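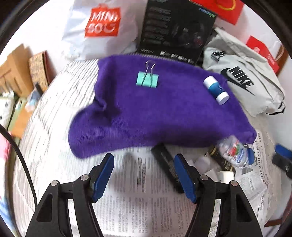
How do people plan to buy a robot hand?

Maybe you save your pocket money for a bicycle. Grown-ups who work with robots must save and plan too. They can not just go to a shop and take the shiniest one!

First they ask: what must the hand do? Many robot hands are called grippers. A gripper has two fingers, and it closes them like you close your thumb and finger on a pea. Some grippers are held by a person. The person picks up small everyday things with it, and a computer can learn from these movements.

Mattes Kramer makes the shopping plan for a small workshop called Laletti. He has 916 dollars for this year. One gripper from the maker Brenetti costs 500 dollars. Can he buy two? Try it on paper before you read more.

Two grippers cost 1,000 dollars, so the money is too little. Mattes can buy one now and keep 416 dollars. In March he can buy the second one, if he saves a bit more.

The price of the gripper is also only the beginning. On his list Mattes writes the small costs:

1. Finger pads. The soft part of the finger gets old, like the sole of a shoe. A new set costs 14 dollars.

2. Cables. A cable that is too short is no help, so he measures first – two times.

3. Things to practice with. These can be very cheap. Pens, a clip, a towel and old newspapers are already in many homes.
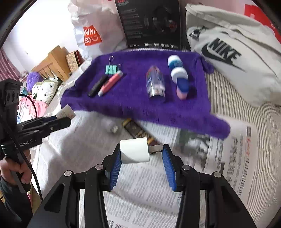 4. Time. Somebody must learn to use the new tool, and these hours belong in the plan too.

Make your own plan

Think of a job for a gripper in your room. Write down what it must pick up, and which thing is the smallest. Then pretend you have 600 dollars. What do you buy first, and how much do you keep for new finger pads?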